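Saturday, kitchen day 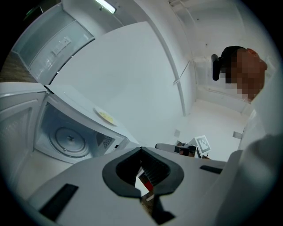
So I finally did the microwave. I'd been putting it off since November, which is embarrassing to write down even in here, but that's what a diary is for I guess! I only went in to heat up a bit of leftover lunch and then I made the mistake of looking up at the roof of the thing (never look up) and that was my afternoon gone.

It's a white microwave, and white shows everything. I left the door wide open the whole time I was getting my stuff together, light on inside, and it was like it was shaming me. The glass-cleaner spray was out, of course, so I did the bowl of water and lemon trick. 3 minutes on high, then leave it shut for another 10 and try not to peek. I peeked. Then I shut it again and went and wiped down the door of the wall cabinet, the frosted one, because that panel grabs every fingerprint in the building and I can never tell if it's clean until evening.

The lemon did most of the work, I have to say. The top wiped off in one go. The sides needed a second pass, and the little vent grille needed a toothbrush and a lot more patience than I have. All those tiny holes! I bent over it for so long that my neck is still complaining, and I'm writing this with the heat pad on. The turntable I washed in the sink with ordinary dish soap. It has those rings in it and the gunk sits in the rings, so I went around and around with the brush until I got dizzy. Then I put it back in and it wouldn't sit right, kept rocking, and I took it out and put it back maybe five times before I noticed the roller underneath had slipped off its track. Fixed that. Felt like an engineer.

Oh and the food. I'd put my little plate down on top of the microwave while I worked and completely forgot it until I was all done. Ate it cold standing up. It was fine! A bit rubbery.

While I was at it I looked up what a new one would cost, just to see. There's a Junitz one on sale for 40 off, and the place over in Trandolia has a secondhand Kyei that's supposed to be good, but then I'd have to get it home on the bus and I'm not doing that again after the toaster oven. Anyway this one works. It's loud and the beep goes on too long, but it works, and now that it's clean I feel kind of fond of it. I'll give it another year.

Things I still didn't get to: the inside of the cabinet (I opened it, looked, closed it), the strip behind the microwave where crumbs go to live, and the fluorescent light up there, which has started humming again. I might need the stepladder for that and I lent it out. Also I want shelf liner. Nutar has the kind with the little grippy bumps and I think I need about 19 feet if I do all the shelves, less if I skip the top one where only the cake pans go.

Took the bus to the store after, got dish soap, more lemons, and a bag of those twisty rolls I like. Ate one on the way back – okay, two.

It's past ten now and the kitchen still smells like lemon. I went back in a minute ago for a glass of water and opened the microwave door just to look at it. Tomorrow I'm going to want soup, so I need to remember to put a cover on the bowl. Sticky note on the door, before bed.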